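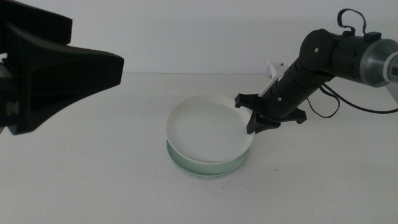 Fiifi Essien

Progress report to the Lernero Fund
Suvovport Weekday Lunch Program
May 25, 2021

This report covers the second period of the grant. It describes the lunch service, the changes to the kitchen, spending, and what we plan to do before the final report.

Lunch service

The program now serves lunch on weekdays to older residents of Suvovport and to people referred by the clinic on Aguirre Street. At the end of the period 148 people were registered. The first report gave a lower number, and most of the growth came after the clinic started handing out our form at checkups. A smaller part came from people telling their neighbors.

Most meals are still delivered. The dining room reopened in March with reduced seating, and we take bookings by phone the day before. Bookings were slow for the first two weeks and then picked up. The room is full on soup days and has free seats on most others.

We had planned to run two sittings. We dropped the second one when it became clear that people who booked late were mostly missing the early bus and would have been happy with a later start. Lunch now begins at 12:15 in place of 11:45. Two regulars have complained about this and we have arranged delivery for both of them.

Menus

Ntombi Sibiya took over menu planning from the start of the period. She has moved the program to a four-week cycle, which makes ordering easier and has cut down on last-minute trips to the wholesaler. Fish is on the menu every week. Portions of rice and potatoes were made smaller after we saw how much was coming back, and the vegetable portion was made larger.

We asked registered members to fill in a one-page survey, delivered with the meal. The main points were:

Meals arrive warm enough, except on the north route.
The bread is too hard for some people.
Members would like fruit more often than pudding.
Several asked for less salt and several asked for more.

The bread supplier has been changed. Fruit is now offered three days a week. The north route is dealt with in the next section.

Delivery

The north route was too long for one driver. Octavian Zamfir redrew it and moved the streets behind the rail yard to the harbor route, which had room. The north route now takes 50 minutes from the first stop to the last. We also replaced the insulated bags on that route. The old ones had broken zippers and had been held shut with tape.

One van was off the road for nine days with a gearbox fault. During that time drivers used their own cars and were paid mileage, which is the reason the transport line is over budget for the month.

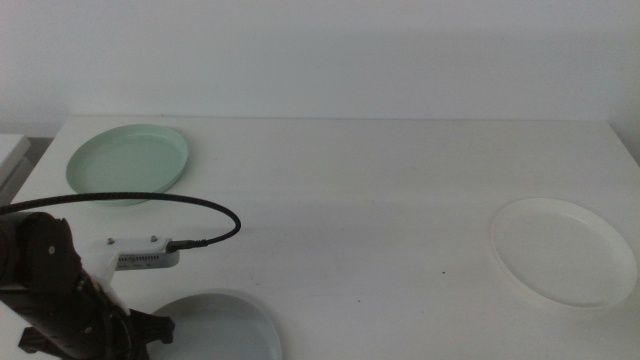
Community Meals Team, Tromell

Kitchen and equipment

The second oven was delivered and connected. The gas inspection was done the same week and the certificate is in the attached folder. The dishwasher was repaired and we no longer expect to replace it this year, so we ask the Fund to let us move that money to cold storage. A separate request from Liviu Munteanu went in with the quotes from both suppliers.

Staff and training

We have filled the assistant cook position. Sebastián Troncoso started part time and moved to full time after his first month. Everyone who handles food has now completed the hygiene course. Allergy training was put off twice because the trainer was sick, and we are looking for another provider.

Spending

Spending is within the approved total. Food costs rose, mainly for cooking oil and chicken. The survey cost $523 to print and process, paid from the outreach line. Fuel and mileage are the only lines over budget, and we expect both to come back down by the end of the next period.

Next period

We will ask the clinic for a regular monthly list of referrals, find a provider for the allergy training, and raise seating in the dining room to 40 if the county rules allow it. We will also repeat the survey with larger print. Delivery on public holidays is still undecided, and we would like to discuss it with the Fund at the next call.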